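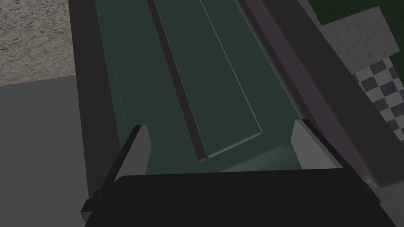 Planning a Reach: Setting Up the Kitchen Exercise in the Simulator

Posted by the Zurkley Robotics Club, build and code nights
Last updated 5/23/25

Welcome back, everybody, and a special welcome if you joined after the winter showcase and have been nodding along politely while the rest of us talk about wrist angles. This page is for you! It covers the second exercise in our simulator series, the one we call Kitchen, and it takes you from opening the project to closing a gripper on something and holding on to it. If you haven't done the first exercise (driving the base through the empty room), please go back and do that one. It's short, and you'll need the driving keys in your fingers before you start on arms.

Give yourself a full evening. Older members will tell you it takes 40 minutes, and it does, once you've already done it a few times.

What you need

A club laptop or your own machine with the Jaltus simulator installed. If you're on your own machine, use the same version that's on the club laptops, since the Kitchen file won't open properly in the older one.

A two-stick controller. Keyboard works too, but the arms are a real chore that way.

Your notebook. Yes, the paper kind.

The Kitchen file from the shared folder. Make your own copy first and put your initials at the end of the name. We lost a lovely set of saved starting poses in December when two people worked in the same file, and it took a good while to build them back up.

Step 1: Open the file and look around

Load your copy and let it settle. Objects get dropped into place when the file opens, and they need a moment to stop jiggling. If you start moving the arms while things are still bouncing, the log fills up with contact messages that have nothing to do with you, and then you'll spend the rest of the night reading them.

Once it's quiet, press pause and switch through the views. There's one behind the body and one on each wrist, plus a free camera you can fly wherever you please. Spend more time on this than feels necessary. Try to find the same cabinet front in the body view and then in a wrist view. It's surprisingly hard the first time, because the wrist view is so close to everything that a plain green panel can fill most of your screen and you lose all sense of which way is up. Look for landmarks. The countertop has a speckled granite pattern, and the small black-and-white checkered tile is a great one for getting your bearings.

Sketch a little map in your notebook, from above, with the robot as a box. Add the wall, the cabinet, the checkered part and whatever else you notice. It doesn't have to be pretty.

Step 2: Set your speeds

Open the control panel and find the arm speed setting. The file comes with the joint speed limit at 300, which is fine for the demo routine and far too lively for a beginner. Bring it down to 40 and leave it there for your whole first session. You can nudge it up later, when you stop oversteering.

While you're in there, check that gripper force is set to the soft preset. A hard squeeze in the simulator does funny things. Sometimes the object shoots out from between the fingers like a watermelon seed, and then you get to go hunting for it across the floor.

Step 3: Park the arm you aren't using

You'll be working with one arm at a time tonight. Pick the one you want and park the other somewhere out of the way, with its elbow tucked in and its gripper well clear of the wall. New drivers tend to forget the parked arm completely. You turn the base a tiny bit to get a better angle, and the arm you weren't thinking about goes right along for the ride.

In a tight spot like the passage between the wall and the green units, I like to bend the parked arm upward so that it takes up less room in front. Save that as a pose. You'll use it again in every exercise after this one.

Step 4: Line up before you reach

Most of the trouble people have with grasping starts long before the fingers close. They drive up at a slant, stretch the arm nearly straight to make up for it, and then wonder why the wrist won't turn. A straight arm has very little room left to adjust. You want a comfortable bend in the elbow when the gripper gets to the object, the same as you'd have reaching for a mug on your own kitchen counter.

So back up, square yourself with the target, and creep in. If the elbow still looks stiff, back up and do it over. Please don't be shy about starting again! Every one of us has spent whole evenings driving forward and backward.

Step 5: Open, approach, close

Open the gripper all the way. Switch to the wrist view and bring the arm in slowly until the object sits between the two fingers. Then go back to the body view and check your height and depth, because the wrist view is a terrible judge of distance. Go back and forth between the two as often as you like.

For a long round object, come at it from the side and try to have the fingers straddle it evenly. If one finger touches well ahead of the other, stop, back off a hair, and shift over. Then close gently.

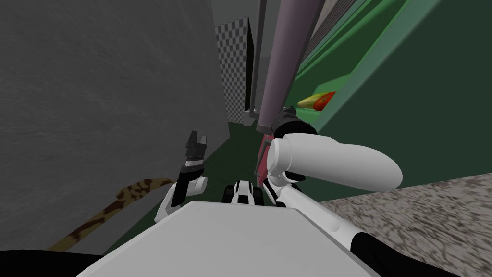

Right gripper closed around the long cylinder, with the left arm bent up beside the wall.

After you close, let go of the sticks and wait. Count slowly to five. A shaky grasp will usually show itself in that time, with the object sliding or slowly turning between the fingers. If it stays put, raise the arm just a touch and wait again.

Now for the patience part. When you're holding something long, the far end of it travels much farther than your gripper does. A small twist of the wrist can swing the other end into a wall or a pole before you've noticed anything. Move one joint at a time, keep the moves small, and fly the free camera out to where you can see both ends.

Step 6: Save and write it up

Save your pose, save the log, and then fill in a page in your notebook while it's fresh. I'd like to see which arm you used, how you lined up, what view you were in when you closed, and what went sideways. A page that says "bumped the wall, backed up, bumped it again, gave up on the left side" is a wonderful page. The next person will learn more from that than from a screenshot of a perfect grasp.

If something went wrong

Error 322 in the log means the arm was asked to go somewhere it can't reach. Drive the base closer and try again. It's by far the most common message you'll see.

If the object trembles in the gripper, lower the force a notch. If it still trembles, open up, move toward the middle of the object and take hold again.

If the base won't move at all, check whether the parked arm is pressed against something. You may have to free the arm first.

If a wrist view goes a single flat color, the gripper is probably right up against a surface. Back away slowly with the arm, leaving the base where it is.

If you knock things onto the floor, leave them there and carry on, or reload your copy and have a fresh start. There's no penalty either way on practice nights. The Shehu Cup rules are stricter about dropped objects, and we'll go over those when we get to the timed runs.

What comes next

Exercise 3 brings in both arms together, passing an object from one gripper to the other. You'll need 2 saved poses from tonight to start it, your parked pose and your lined-up pose, so do check that both are in your folder before you shut down. The Droteck controllers go back in the drawer with their cables wrapped, please, and the laptops go on the charging shelf with the lids closed.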